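Packing light for a week's walking: how many tops?
Started by mossytoggle, 30 November 2019

mossytoggle wrote:
Booked the Nillomach coast path for March and I'm ridiculously excited! Seven days, 153 km, staying in hostels. My pack is the old Nullton one and I'd love to keep the clothes bag as small as I can. How many T-shirts do you all take?

pegbag_71 wrote:
Two. One on, one spare, wash every night. Lovely path by the way, you'll have a brilliant time. The stretch after the lighthouse is my favourite walk anywhere.

northerly wrote:
Two is fine in July but I wouldn't do it in March. Hostel drying rooms are hit and miss and cotton takes forever. I take four and fold them flat, sleeves in, then in half.

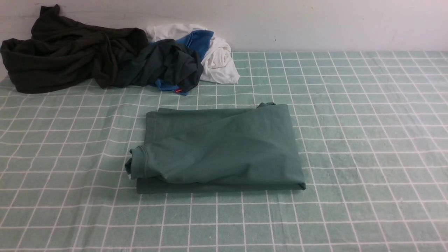
They go in a stack against the back of the pack, where they stop the stove digging into me. Rolling never worked for me, everything ends up as sausages with gaps in between.

pegbag_71 wrote:
Got to disagree on rolling! Rolled tight they fill the corners, and you can pull one out without wrecking the rest. And why cotton at all? My Vusex merino top weighs 171 g and I've worn it five days running.

northerly wrote:
Did anyone sit next to you on day five?

pegbag_71 wrote:
Plenty of room on the bench, thanks :)

hobnail wrote:
I'm with northerly on folding and pegbag on wool. Three tops for me. Mossy, weigh the whole clothes bag. Mine was well over 700 g before I left the jeans at home.

mossytoggle wrote:
This is great, thank you! Three tops then, two wool and one cotton for evenings. Now, has anyone used the Gasser waterproof trousers?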